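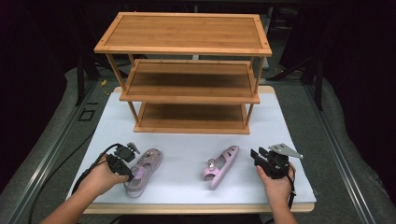
The bamboo rack has three tiers, and the rule in our hallway used to be one pair per person per tier. That stopped working in October, when the kids' sandals should have gone into storage and didn't. I spent Wednesday evening sorting out a better layout.

The main constraint is the raised edge. The top shelf has a border on all sides, so a thick molded sole has to be lifted over it and set down flat. The lower shelves only have a slight front lip - easier for small hands, harder to see into. Clogs with a heel strap also take up more depth than expected unless the strap is folded forward first.

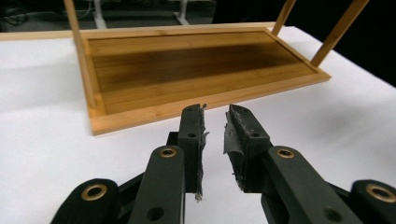 **Erkamcombe Tidy Homes Club**

Margit Lie suggested checking the shelf from the underside before loading it. I did, and wiped the grit out of the corners of the rim with a dry cloth. Bamboo strips run lengthwise, so wipe in that direction.

The layout I settled on:

- Top: the pairs in use this week
- Middle: indoor clogs
- Bottom: adult shoes, nothing over size 10

Buckled sandals go on top, side by side, both pointing the same way.

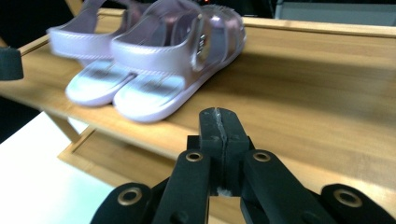
Straps stay fastened when stored, or they catch on the next pair. Ljubica Berisha keeps hers heel to toe and gains a little width, but then the kids pick up one shoe and leave the other. I'll try her version on the middle tier next.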